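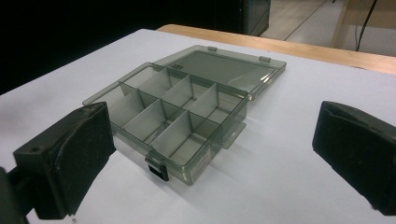 October is my favourite month for a few days by the sea, and this year I went back to Pellik. The beach bars are still open, the water is warm enough for me, and the room I paid 200 a night for in summer was 176. I packed light, as I always do now. Earrings, plasters, safety pins and spare hair ties go in a grey see-through box with a hinged lid and small compartments, and the wider one at the end takes my sunglasses cloth. It all fits in one shoulder bag.

The bus from Sumbridge takes you to the airport, and from the other end it's 20 minutes by taxi. Agree the fare first. I didn't on my first visit and paid far too much.

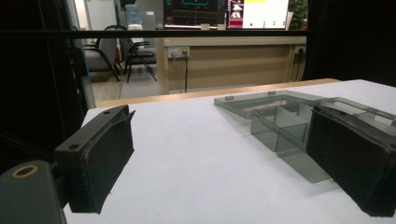
## Where I spent my days

Mostly at Pramex, the beach club past the harbour. Two loungers and an umbrella were free if you ordered lunch – grilled fish for me, both times. The music stays low until four, then it gets louder and the younger crowd turns up. I moved along to the public end at that point and read my book.

Dinner was at Venkataraman, up the hill behind the church. Get there before seven if you want a table on the terrace. The aubergine curry is the one to have, and they do a decent lime soda.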